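Notes for the Clurnham library talk, April

Okay, hi everybody! Quick hello, thank Gunhild Bjarnason for the tea urn. Then straight into the letters. My great-aunt's family left Surnlow in 1888 and wrote home for years (terrible spellers, all of them). Mention long dark dressers, where families stash this stuff.
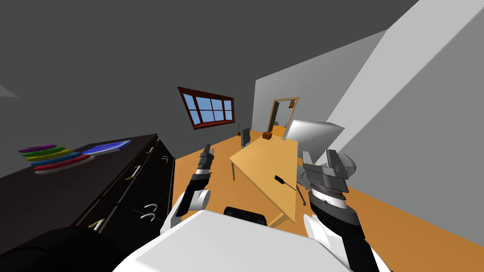 PART TWO: READING OLD HANDWRITING

Slow down here, I always rush. The long s looks like an f! Pass around the Rerard letter, 16 pages, written both ways across the sheet. Tell the goat story if they're awake.

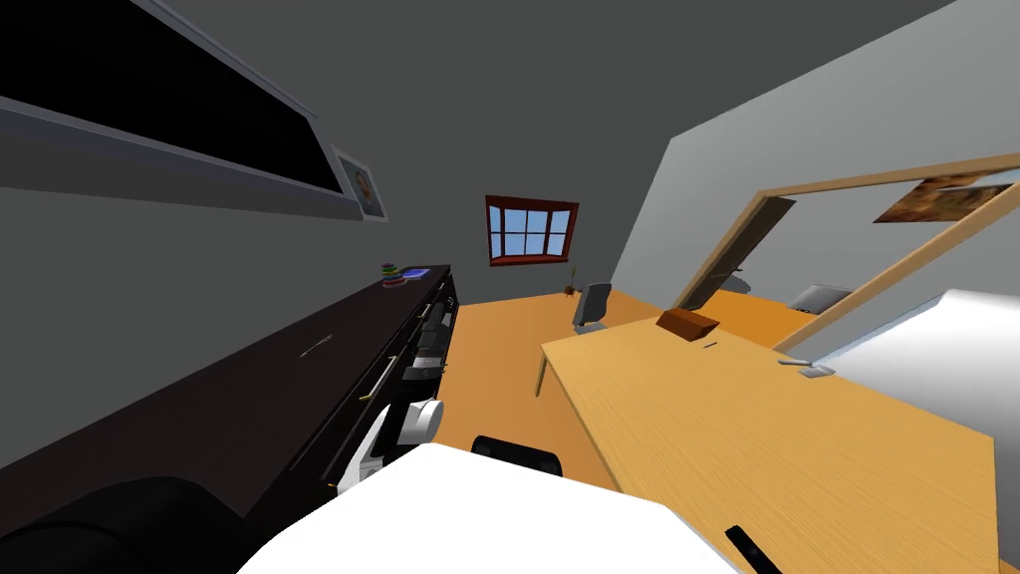 And then the bit where she signs off three times and keeps going, because she's remembered the price of flour. Read that out loud, do the voice.

Last thing, storage. Keep paper out of the sun, no tape, no staples. Box 3254 was on a sill for years and the ink's nearly gone.

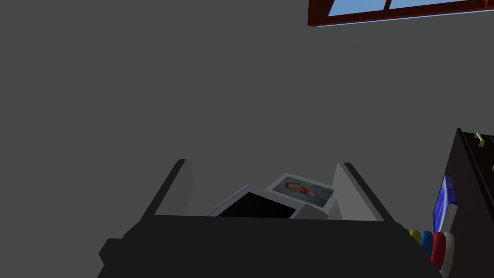

Slide 8: Plain wall, window up high

Questions, then cake.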